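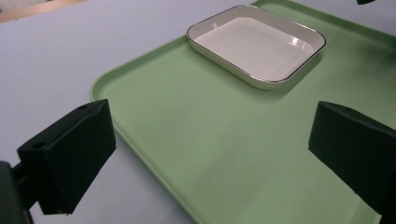 Figure 6.1 A white dish with a thin dark line along its rim, on a green tray

Textbooks > Food Service Basics > Chapter 6

Chapter 6
Serving Ware and Portion Size

A kitchen that serves 804 meals a day cannot measure every plate by eye. It depends on standard dishes, standard scoops, and a written portion chart. This chapter covers how the three fit together.

The size of a dish changes how much food people take. On a wide plate, a normal serving looks small, and the server tends to add more. Over a week the extra food shows up in the order sheets.

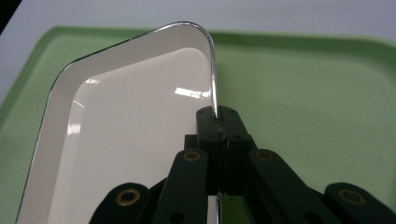
Before choosing dishes, a manager should know the menu. Soups and stews need depth. Sliced meats and baked goods do well in something shallow. The dining hall at Kemurdale, studied in Section 6.3, cut its stock to 5 dish shapes and rewrote its chart to match. Almost 15 percent less food came back to the dish room.

Key terms: portion chart, fill line, plate waste, yield

Read Section 6.1 before starting the worksheet. You will need the Kemurdale menu from Chapter 5.

© Jornora Learning | Contact | Back to top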